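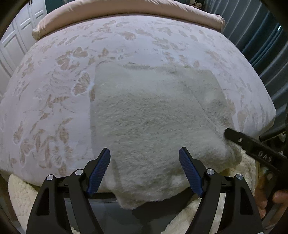 Gisuter presents a method that teaches robots to fold soft household textiles from hand-held demonstrations

The research company Gisuter today announced the results of its Zumon study, in which a two-armed robot learned to fold thick and fluffy textiles from demonstrations made by people in real bedrooms. The demonstrations were recorded with hand-held grippers, and no robot was present in the homes during the recording.

The study was carried out together with the Akpalu laboratory for household machines. It looks at a problem that is well known in the field. A robot can learn quite well to pick up a cup or a box, because these objects keep their form. A blanket, a fleece pad or a piece of batting changes its form each time it is touched, and when it is thick, the upper layer often opens again after the fold is made.

In the Zumon method, a person holds one gripper in each hand and folds the item on a bed or a mattress in the usual way. The grippers have two jaws with ridged finger pads, and the camera on the tool looks forward between them. In this way the view recorded in the home is close to the view that the robot will have later. The movement of both hands is stored together with the pictures, so that the learning program can see how one hand holds the fabric while the other one brings the edge over.

For the study, 700 demonstrations were collected in private homes. The participants received a short introduction and after that they worked without instructions about speed or style. The bedrooms were left as they were, with their own bedding, pillows and curtains. According to Gisuter this was important for the result, because patterned covers and other soft items near the work area make it difficult for a program to find where the textile ends.

The trained program was then tested on a robot in the Akpalu laboratory. It made 100 attempts with textiles that did not appear in the training. An attempt was counted as successful only if the fold stayed closed after the robot had let go. The robot reached this goal more often with the full set of demonstrations than with a smaller set of 400. The difference was largest for items with long fibers. For thin sheets the two sets gave nearly the same result.

The researchers also report what does not work yet. When one edge of the item hangs down over the side of the mattress, the robot sometimes takes hold of both layers and pulls the whole piece forward. Very large blankets are also outside of the method at this moment – the arms of the test robot are too short for them.

"We wanted to learn from the way people do this work at home, including the small corrections they make without thinking," the Zumon project team said in a joint statement. "A person often presses the side of the fabric for a moment before moving the other hand. Our earlier program never did this. The new one does, and we did not write a rule for it."

The second phase of the study will start in January and will take 2 years. It will include towels, pillow covers and clothing with a lining. The recordings will be prepared with Taltero, the software that Gisuter uses to sort demonstrations and to remove parts where a hand leaves the view.

A technical report with the full test results can be requested from the Gisuter press office. Research groups that wish to work with the recordings may apply to the same office and should include a short description of their project.

About Gisuter

Gisuter develops learning methods for robots that handle soft materials. The company works with laboratories and with manufacturers of household equipment.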